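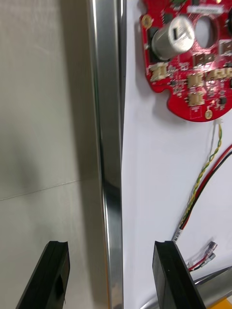 Metal trim between the grey panel and the white one, with the red board to the right.

Mernex wall cabinet, the larger size – review after a winter and most of a spring

I bought the Mernex to replace a row of plastic boxes that had been screwed to the wall of my workshop by the previous owner. They held the timer for the outside lights, the doorbell transformer, the router and a small control board for the greenhouse vents. All of it worked, but every time I wanted to get at one thing I had to take the lids off three others. Putting the lot in one cabinet had been on my list since we moved in.

I ordered from Marchand, who had it in stock when Susance were quoting a month. It came on a Wednesday in a box that had been dropped on one corner. The cabinet inside was fine. The packing is thick cardboard with a foam collar at each end, and I kept the collars for something else.

What you get

The cabinet, a door, two keys, a flat back plate that lifts out, a bag of fixings and a folded sheet of instructions. The fixings are for masonry only. My wall is brick at one end and stud at the other, so I had to go and buy my own for the stud side. The cable glands are sold separately and you will need them. I think a couple ought to be included at this price, which was just over 100 pounds with delivery.

The instructions are drawings with no words. Most are clear. The one that shows how the door hinge pins go in is not, and I had the top pin upside down for a good ten minutes before I saw that the end has a small flat on it. The flat faces the wall.

Putting it up

It is heavier than it looks. I could lift it alone but I couldn't hold it level and mark the holes as well. Wayne Li from two doors down came round and held one end. If you have to do it by yourself, take the door off, take the back plate out, and rest the cabinet on a batten screwed to the wall. I should have done that to begin with.

The mounting holes are slotted, so there is a bit of movement left and right for getting it straight. There is none up and down. My first pair of holes ended up slightly off and the cabinet hung low on the left until I packed it out with a washer.

Getting cables in is the part I liked best. The bottom has knock-outs that come away with one tap of a screwdriver and leave a clean edge. On my old Bristau cabinet at the last house they tore, and I had to file every one of them. There are more knock-outs in the top, though I'd leave those alone in a damp building. The mains side was done by an electrician and I would say the same to anyone else. She had no complaints about the room inside, but she did ask why the earth stud was so close to the hinge. I don't know either.

Living with it

The back plate is the best reason to buy this over the cheaper ones. You can take it to the bench, fix everything to it in comfort, then carry it back and drop it on its four studs. I have had it out twice since, once to add a terminal block and once to move the router, which was getting a poor signal down in the bottom corner. Moving it up didn't help much. A metal cabinet is a bad place for a router and it now lives on a shelf outside. I can't blame Mernex for that.

The door shuts well and the seal is still soft. The lock is poor. It is a quarter-turn type with a lot of play in it, and the key will come out before the catch has gone fully home. Twice I've come in to find the door standing open after I was sure I had locked it. I have written to ask about a better lock and had a polite reply with a part number that Marchand don't list.

The paint marks easily. A tape measure dragged across the front left a line that won't wipe off. In a workshop that is no great matter, but Huguette Hiebert, who has the same cabinet in her hallway for her heating controls, was cross about it and has touched hers up with car paint. It looks all right unless the sun is on it.

There was no rust when I last looked, and the workshop is unheated and gets wet along the floor in January.

Would I buy it again

Yes, for the back plate and the knock-outs. I would order four glands and the right screws at the same time and save myself 2 trips. If you only have one or two things to house, the smaller size is a good deal cheaper and has the same door and, sadly, the same lock.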